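Search this site Enter keywords Go

Can It Do the Dishes Yet? My Walk-Round Checklist, With Comments

6 min read

I do the safety walk-round before anybody runs a kitchen chore on the arm, and Alvar Backlund asked me to type up my version with the grumbling left in. So this is the Worell bench sheet, October copy, plus what I'd say if you were standing next to me with a coffee. Tick, cross or N/A in the left margin, initials at the bottom. If you cross anything in the first four, stop and come find me.

1. Emergency stop reachable from both sides of the bench. OK.
Press it. Don't look at it and tick the box (I have done this, I was wrong, the plug was out). Then reset it and press it again from the other side. My arms are short, so if I can reach it you can.

2. Floor clear, stools pushed back. OK, after a tidy.
Somebody's backpack again. I moved it to the hooks.

3. Speed cap set for the chore. OK.
We run at the slow setting for anything with a person leaning in. Hélène Poirier thinks I'm too cautious here, and she may be right! But she wasn't standing next to me when the Drilton arm flung a spoon across the room, and I've been fond of the slow setting ever since.

4. Fasteners and close clearances near the fingers. OK with a comment.
Get your eyes down to where the fingers go and look at every nut, bolt and edge they might meet. From the wrist, a tight spot looks a whole lot tighter than it does from my chair.
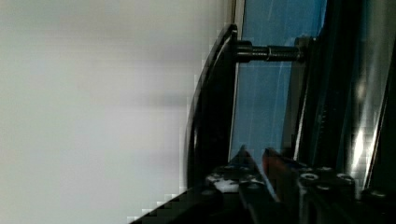

5. Cables. OK with a comment.
Follow each one with your hand from the plug to whatever it feeds. The toaster oven lead is the one I fuss over, because a machine that's reaching for a cup has no idea it can hook a cable with its elbow. I want it away from the working side, and I want the slack somewhere boring. We had the old Fatent controller on a lead that ran right through the middle of everything, and it came off the shelf exactly the way you'd imagine.

6. Finger tips and screws on the hand. OK.
Wiggle each finger with the power off. If there's play in it, write down which one. "Gripper feels funny" went in the log as entry 104 and I still don't know what it meant.

7. The chore itself, laid out and sensible. OK with a long comment, sorry.
Now we get to the question everyone asks me at parties, which is whether these things can do housework yet. My answer is some of it, slowly, if you set the table like you're hosting a very nervous guest. I check that nothing breakable is out, that the things to be picked up are within reach, and that whatever is meant to be a heat source is treated as a real one. A toaster oven with a light on gets treated as hot by me, full stop, whatever's in it and whoever tells me otherwise.

I also look at how the stuff sits. A strainer with tab handles is friendly. A mug handle is fine if it faces a way the fingers can get at. Round fruit is the devil, because it rolls, and then everyone forgets the checklist and grabs for it. Hands stay out until the arm is paused! And a spatula lying across a pan needs a think, since pulling on one can bring the other along for the ride.

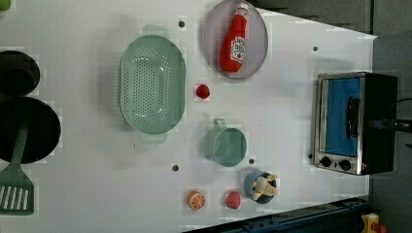 I'd give a kid ten minutes with a job like that and expect it done, with some complaining. With the arm I book the whole afternoon. Our log is up to 1447 tries at putting one thing inside another thing, and I have watched far too many of them. It's got better, it really has, and some days I catch myself thinking I'd let it loose on my own sink. Then it sets a cup down on its rim and stares at it.

8. Reach limits drawn and checked. OK.
The limit is 380 mm past the bench edge on the aisle side. Measure it with the tape, please, not with your foot.

9. Pause test with the hand loaded. Cross, then OK.
First go, it let go of the cup when I hit pause. It should hold. Hélène changed a setting, we tried again and it held for 90 seconds, so I've ticked it and put her initials beside mine.

10. Shop-floor chores. N/A today.
The Hedlund bin-sorting job has its own sheet. Please stop using this one for it. Parts in a bin don't care which way up they land, and mugs do, so half of my questions make no sense over there.

11. Log filled in before you go home. Pending.
That's me, as soon as I find the pen.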